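Search products, codes, colours
Search
Basket (3)

Alstead Soft Pink Cloth, by the metre and on the roll
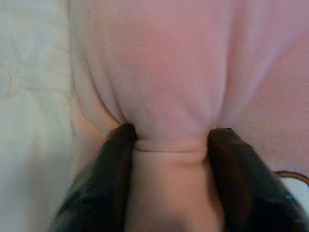
Words: Ashok Pal, Histstead Fabrics, fabric desk. Page last looked over in October.

Alstead is the plain soft cloth we sell most of, and pink is the colour people ask for first. It is a matt cloth with a short, slightly fuzzy face. It gathers into soft folds, and it looks paler in strong light and rosier where it folds. If you are matching it to something you already own, order a swatch and look at it in the room where it will be used, in the daytime and again with the lamps on.

We stock it for makers of soft toys, cot-side cushions, dressing gowns, puppet bodies and linings for boxes and bags. It is also bought by schools and by theatre wardrobes. It is not an upholstery cloth and we do not sell it for chair seats or anything else that will be sat on every day.

What it is

Alstead is a knitted polyester fleece, brushed on the face and left plainer on the back. The face has a low pile that lies in one direction. Stroke it with your palm and one way will feel smoother than the other. The back is flatter and grips a little, which helps when you are pinning two layers together.

It has some give across the width and very little down the length. Cut edges do not fray, so small pieces can be left unhemmed on the inside of a toy or a lining. The edges will shed a little fluff after cutting. Shake the pieces out of doors or run a vacuum nozzle over them before you sew.

The pink is dyed before brushing, so the colour goes through to the back. The back looks a shade flatter because there is no pile on it.

How it is sold

By the metre, cut from the roll in one continuous length. The shortest length we cut is one metre and after that you can order in half metres. If you want separate pieces, put each on its own line in the basket, otherwise it will come as one.

Swatches are a 35 mm square on a card with the colour name and the dye batch written on the back. You can have 3 swatches free with any order. The card is too small to test a seam on. For that, order a metre.

Trade customers can buy whole rolls. Ask for the Kamer price list, named after the warehouse the rolls go out from. Rolls are wrapped in clear film with a board core and are delivered to the door only. They are awkward for one person on stairs.

Colour and dye batches

Each batch of pink comes out slightly different. The difference is small and you would not see it on two separate toys, but you would see it on two halves of the same cushion. Order all the cloth for one job together. If you have run short, send us the batch number from your delivery note and we will look for the same one. We keep the last few lengths of a batch back for this when we can. We cannot hold them for more than a month.

Screens show pink badly. Ours looks closer to peach on one monitor in the office and closer to rose on the one beside it. Please go by the swatch.

Other colours in the same cloth are oat, pale grey, moss and a mid blue. Cream has been dropped. The last of it went in the summer and there are no plans to bring it back.

Cutting

Lay the cloth flat, face down, in a single layer. Do not cut it on the fold if the piece has to be accurate, as the pile lets the two layers creep apart. Mark on the back with chalk or a soft pencil. Wax crayon can show through once it has been pressed.

Keep all the pattern pieces running the same way. Pieces turned round will look lighter or darker than the rest when the toy or gown is made up, and there is no putting that right afterwards. For soft toys the usual choice is to have the pile running down the body, from head to foot.

Use sharp shears or a rotary cutter. Blunt scissors drag the pile into the cut.

Sewing

A ballpoint or jersey needle suits it best. Use polyester thread and a stitch slightly longer than you would use on cotton. On long straight seams a narrow zigzag stops the stitching from snapping when the cloth is pulled. Ease off the foot pressure if your machine lets you. If the top layer travels, use clips every few centimetres and stitch slowly.

For gathering, run two rows of long stitches inside the seam allowance and draw them up together. The cloth is bulky when it is pulled in tight, so a neck, a cuff or the mouth of a drawstring pouch will come out thicker than the same thing in cotton. Allow for this when you choose a cord or a collar. For a small pouch, a thin round cord is better than a flat tape.

When you close a stuffed piece by hand, a ladder stitch will sink into the pile and hardly show. Go over the seam afterwards with a clean toothbrush to lift any fibres caught under the thread.

Filling

Loose polyester toy filling works well with it. The cloth will stretch across the width if you pack it hard, and a round shape can turn out wider than the pattern. Fill a bit at a time and keep turning the piece. Beads or pellets need a cotton inner bag, and we sell those separately under the name Bajpai liners.

Washing

Wash at 30 degrees with like colours, inside out, on a gentle cycle. Use a small amount of liquid detergent. Leave out the fabric softener, which flattens the pile. Dry on a line or flat on an airer, away from radiators. No tumble drying and no bleach.

Ironing is best avoided. If a crease will not drop out, hang the piece in a steamy bathroom overnight. A hot iron will mark the face with a shiny patch that does not wash out. If you must press a seam, do it from the back on the lowest setting through a cotton cloth.

We wash every new batch before it goes on sale and measure it. Shrinkage has been slight, and mostly in the length. Wash the cloth before cutting if you are making clothes. For toys we do not bother.

Wear

The face has been rubbed 3,000 times on our bench tester, which is a plain back-and-forth machine and gives a comparison between our own cloths only. Alstead showed light bobbling at that point and no holes. The bobbles come off with a fabric shaver. Toys that are carried everywhere will go thin first at the ears and wherever they are held.

Safety and selling what you make

If you sell toys, the finished toy needs its own testing and marking. Our cloth cannot cover that for you. We can send the supplier's papers for the batch you bought. Ask by email and give the order number. Keep the cloth away from open fires and do not use it for children's nightwear.

Stock and delivery

We had 800 metres of the pink at the last stock check. Orders placed before noon are cut the same working day. Cut lengths are folded and sent in a paper sack. Fold lines will be there when you open it and most drop out if the cloth is left over a rail.

Returns

Cut cloth can only come back if it is faulty or we have sent the wrong thing. Check it over before you cut. Small flaws near the selvedge are normal and we add extra to the length if there is one further in. Such places are marked with a thread tied through the edge. Unopened rolls can be returned, less the carriage.

Questions about quantities go to the fabric desk. Send the pattern name or the measurements of the finished piece, and say whether the pile has to run one way.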